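Is the 1000-demo result for PC assembly worth anything?

Posted May 23, 2025 by Umut Eren

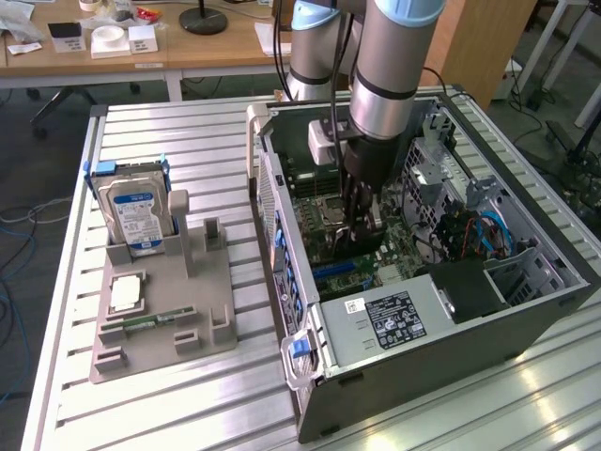

Arm over the board, with the drive, CPU and memory in the fixture on the left.

I'm trying to repeat the Vilter result on an old desktop case. The claim is that a policy trained on 1000 demonstrations can place the CPU, memory and drive without force sensing. Their success rate looks great, but every part starts in a printed fixture, same as mine. Is the policy learning to insert anything, or just replaying a path? I don't want to spend until October finding out.

Mei Quintanilla
Mostly a path, I suspect. Try this before collecting more data: move the case 5 mm, leave the fixture where it is, and run the same policy again. Then turn the case 2 degrees. We did that with Tonder, which had a similar headline number, and lost almost all the memory insertions. The drive was fine, but a drive bay forgives a lot. Also check how they score it. "Placed" in the paper can mean resting on the socket - ask whether anyone closed the lever or booted the machine. If they only report one average over all the parts, I wouldn't trust it.

Ozan Karakaya
works fine for me with Gezer, just use more demos

Kaan Baysal
More demos from the same fixture won't tell him anything. I'd keep the fixture for pickup, that part is fair, and vary the case position during collection. Report each part separately and keep the failures in. No idea about force sensing, I've only read the abstract.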